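Chapter 5
Wood Surfaces in Daily Use

In this chapter
Reading the grain of a tabletop
How pale finishes wear
Small objects and the marks they leave
Fittings set into or fixed to a board

Most people touch a tabletop dozens of times a day and rarely look at it. A cup is set down, a bag is dragged across, a drawer is emptied onto it. Over the years these small events decide how the surface ages, far more than the few large accidents an owner remembers.

Start with the grain. On a pale board the lines may run straight from end to end, or they may curve and spread like ripples. Fine, light streaks often sit next to slightly darker amber bands. Before you test any cleaner or finish, note which way the lines run.

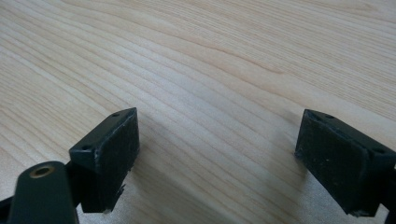

Wiping should follow the grain wherever possible. Grit pushed across the lines leaves scratches that show up at a low angle of light, while the same scratch along the lines is much harder to find. A matte surface hides more than a glossy one – but it also hides dust, so it is often wiped less than it should be.

The Merner method, used in the exercises on page 208, sorts household objects by the part that meets the wood. A mug has a hard base and may carry water down its side. A toothbrush weighs almost nothing, but its wet bristles can leave a damp spot if it is laid flat. Standing the brush in a cup keeps the bristles off the table.
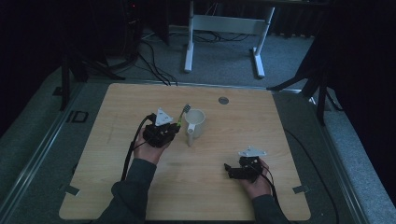 Figure 5.2 A toothbrush beside a white mug on a light wooden tabletop with rounded corners. Note the round grommet near the back.

Fittings need separate attention. Where a grommet or bracket meets the board, crumbs and moisture collect along the joint. Clean these places with a dry brush first, then a damp cloth – never a soaked one. Section 5.1 begins with the grain and the tools needed to examine it.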